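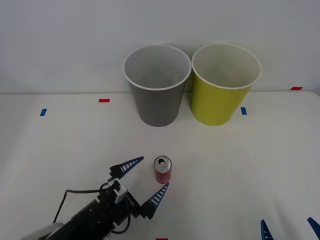
Figura 3. Dos vasos de papel, uno gris y otro verde amarillento, sobre una mesa blanca.

3.2. El léxico de los recipientes en el valle de Sandanar

Pocos campos semánticos resultan tan generosos con el dialectólogo como el de los recipientes para beber. En las 47 entrevistas realizadas en mayo aparecieron formas que dábamos por perdidas, y la alegría del equipo al oír «cubilete» en boca de hablantes jóvenes de Malteo fue considerable (¡la habíamos buscado sin éxito en toda la campaña anterior!). El reparto entre «vaso», «cubilete» y «pote» no obedece solo a la edad: en Malteo pesa el material, mientras que en Stonanar decide el uso, y un mismo objeto cambia de nombre según se sirva en él vino o caldo.

Ledesma ya había intuido esta frontera al estudiar los nombres del cántaro, y nuestros datos la dibujan con una nitidez magnífica. Para los objetos de papel (fig. 3) domina «vaso» en todo el valle, con cinco excepciones, todas en Stonanar, donde se prefiere «vasito» sea cual sea el tamaño. El diminutivo lexicalizado merece un estudio propio, y a él volvemos en el apartado 5.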